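Groketwood Twin-Arm Sorting Cell: Service Notice, Gripper Release Fault
Issued December 11, 2021

Applies to cells running Sison controller firmware 411. On affected units the gripper may report open before the fingers have cleared the block, and the next move starts under load.

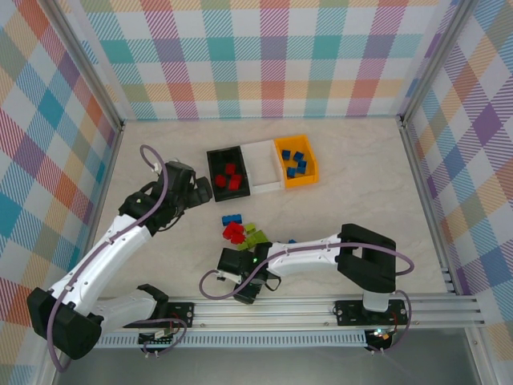 Twin-arm cell with black, white and orange bins.

The fault was logged 19 times in a 2000-cycle test by Timo Harms. Both arms share one rail, so a late release on one side can put it in the other's path. 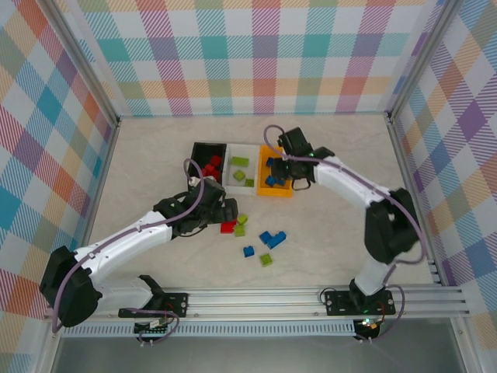 Until the update is installed, limit wrist speed in the Stastent panel and set the release delay to its maximum. Isolate power before reaching past the front rail.

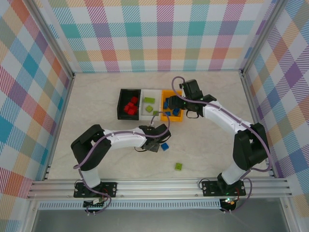

Does the gripper need to be replaced?
Only if the fingers fail to centre after the firmware update. Contact Feng-yi Fu at Grestine Service.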